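Minutes, Manzano workroom meeting, October

We started at 4:30 and I took notes, so blame me for the spelling! First up was clutter. Tavion Whitfield wants the clothes pile by the softbox gone before our next meeting - I said I'd bring bags. 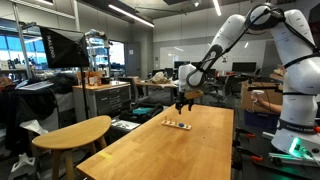
The peg board stays on the long table, we all agreed on that, and the stool can stay too. Bottles on the drawer cabinet get sorted by Tavion (up to 30 minutes, he swears). Whiteboard markers: I'm buying.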